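Home News Workshops Opinion Jobs Contact

Robot lab writes down its manners

Natongate, 18th August

The robotics workshop at Meltport has published a code of good practice for people who work beside robot arms, and it runs to 2 pages. The draft that went around in May had 1756 words on footwear alone.

Ngan-ling Yang, who edited the final version, said the cutting was painful for everyone except the readers. "We had a paragraph defining 'near'. It had a footnote. I miss the footnote a bit."

What survived is fairly plain. Anyone seated at a table while the arms are powered has to be able to reach a stop button without standing up. Cables get checked at the start of each shift. Two arms may hold the same object only if the operator has said so out loud first, a rule that has made the room a good deal chattier. Bits on the tabletop are to be cleared between runs, and "between runs" has been defined, after a lively afternoon, as between runs.

Speed was the sticking point. Jannik Kuhlmann wanted arms held to 100 millimetres a second whenever a person was at the table. Others felt this would turn folding a cloth into a career. The compromise lets supervisors go faster, provided they sign for it in a book. The book is grey and lives on a hook, and by Friday the pen had gone missing.

The code is voluntary, but new starters will be asked to read it before they touch anything. Nearly 120 comments came in on the draft, many of them on the colour of the stop buttons, which was never up for discussion. Li-hua Kwan has answered every one and says she would rather not do it again this year.

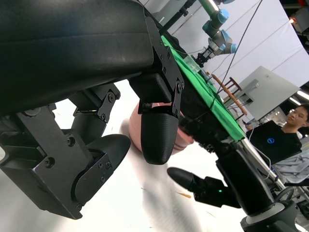
Robot grippers at work over a white tabletop, with a green cloth-covered board held in one of them and a man seated nearby.

A review is pencilled in for next May. Suggestions can be left with Lộc Lý at the front counter, preferably on one side of the paper.

Recent items
Prilumell recalls its wall brackets, again
Trevor the floor scrubber gets a new route
Na-rae Um on labelling your spare parts
Natongate night classes: places left in soldering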